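3.2 Sorting at the shared table

We were fortunate in our households, who let us come back again and again and were patient with our questions, and much of what follows we owe to the 18 families in Haltthorpe who kept a sorting table for us through September. Most of them had put a cloth over it before we ever asked, and several told us that a covered table simply felt kinder to work at.

What struck us most was how mixed the company on these tables tended to be. Bathroom things, papers, cords and bits of clothing sat side by side, and people seemed quite happy to leave them that way for an hour or two while they made up their minds (Figure 2). 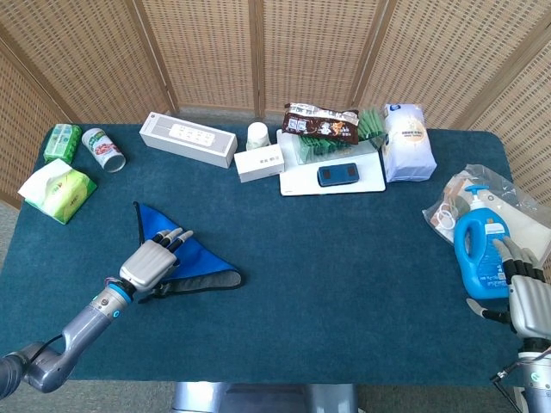
Figure 2. Household items on a cloth-covered table in front of a woven divider, among them a blue pump bottle, a folded piece of blue fabric and a clear plastic bag.

Bags deserve a word of their own. Berisha found that a clear bag was opened far less often than an opaque one – its contents could be judged at a glance – and our own notes agree with her, though we would add that a bag once filled was rarely sorted any further.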